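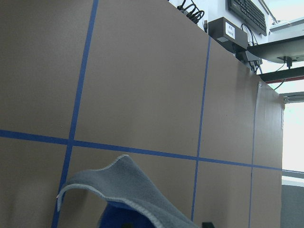

*Blue painter's tape on cardboard, no rent due.*

**Bulbridge Shared Garden: progress report to the Abreu Fund, September**

Dear Noémi Virág,

You asked for a shorter report than last time. I have left out the poem.

**Money.** Of the 3330 you gave us, 400 is left, and all of it is promised to the man with the gravel. The largest single cost was the water connection, which the original budget described as "minor." I wrote the original budget. The second largest was topsoil, and the third was more topsoil, the first load having been delivered to Bulbridge Road in the next town, where I'm told the roses are doing very well.

**Plots.** All 30 plots are dug and 26 have gardeners. The other 4 lie at the bottom of the slope and spent most of the spring as a pond. Matúš Halás has put in a drain there, and we have offered them at half rent to anyone with a relaxed attitude toward carrots. One household has asked whether ducks are allowed. The rules don't mention ducks. They will by the next report.

**The waiting list.** We promised you a fair system and we have one, although it took three meetings to agree on what "first" means in "first come, first served." Aranka Erdős keeps the list and can't be bribed with zucchini. This was tested widely in August.

**Compost.** Progress is slow. The bins were meant to take kitchen scraps and garden waste, and so far they have also taken a boot, a bag of charcoal and half a lasagna. Žydrūnas Liepiņa has painted new signs in three languages. The lasagna was replaced by a whole one.

**Classes.** Ildikó Mészáros taught pruning, seed saving and a session called "Why Is It Doing That," which drew the biggest crowd and ran until dark. She would like to repeat it monthly. Your grant covers her fee through the end of the season and then stops, a point I raise here with great delicacy and will raise again below.

**What went wrong.** The shed. Botetti quoted us for a shed with a floor, and we have a shed. They agree that the floor was in the quote and say it is coming. Until it does, the tools are hanging from the rafters and tall members are asked to go in slowly.

**Next.**

- Gravel on the main path before the first frost
- Shed floor, see above
- A lock for the water tap
- A rule about ducks
- Ildikó's fee for the winter, see further above

Receipts are in the usual envelope. The one with the muddy thumbprint is for the drain.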